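Visit report: Stukcombe manipulation lab, September

The lab at Stukcombe opens to outside engineers twice a year. I went for the afternoon session, mainly to see how Ollent, their planning and logging stack, behaves on hardware. Their published material covers simulation only.

Eight of us were taken up to the second floor, where the arms run. Virgil Sandu, who maintains the perception side, gave the walkthrough and answered most of the questions. He spent little time on slides.

Ollent is split into two processes. The planner runs on a desktop machine and issues short motion segments. The controller runs next to the arm and will accept a new segment only if its start state matches the current joint state within a tolerance. A mismatch rejects the segment and the arm holds position. Sandu said most of their early lost time came from that check being too strict while the wrist was still settling. The tolerance now scales with commanded speed. I asked whether this hides calibration drift. He said it can, and that they log the residual on every segment and review it weekly.

Perception is handled by a package called Swai. It takes the wrist view, estimates a pose for the target, and publishes it with a covariance. The planner is supposed to use the covariance to pick an approach speed. In the current build it uses only a threshold: above it, slow down; below it, proceed. A graded version exists on a branch and has not been merged.
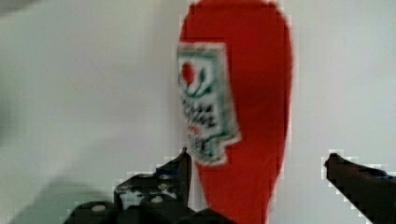

Motion blur is the main failure source for the pose estimate. Swai computes a sharpness score for each frame before running the estimator, and frames below the cutoff are dropped. If two frames in a row are dropped, the planner inserts a pause and tries again. This works, but it costs time, and on glossy items the score is unreliable — a highlight sliding along a curved surface can pass for a sharp edge. Sandu's view is that printed text should not be used as a feature at all while the wrist is moving, and that outline and color carry enough information for household containers. I would have liked to see numbers for that claim.

The closing logic is simpler than I expected. The fingers are commanded together, and the offset between the object and the gripper center is corrected by moving the wrist before closing. No correction is made once contact is detected on one side. A light container can be pushed by the first finger to touch it, and the log records this as a contact asymmetry. There is a plan to let the wrist comply during closing. It depends on a controller change that has no date.

The part I found most useful was the replay tool, Brellurer. It loads a recorded run and steps the planner through it with the original timestamps, so a rejected segment can be reproduced at a desk without the arm. The test set holds 1834 recorded runs. Of these, 54 are marked as regressions and must pass before a merge. Replay is deterministic for the planner but not for Swai, whose estimator still runs on the GPU with unordered reductions. Pose outputs differ in the last digits between runs, and a few segments flip between accepted and rejected as a result. They tag those by hand.

Questions ran over. Someone asked about clock sync between the two machines. It is done once at startup, and a long session will drift. I would fix that before touching the estimator.

The log format is documented and the parser is a single Python file. I have a copy and will try it against our own recordings in the coming month.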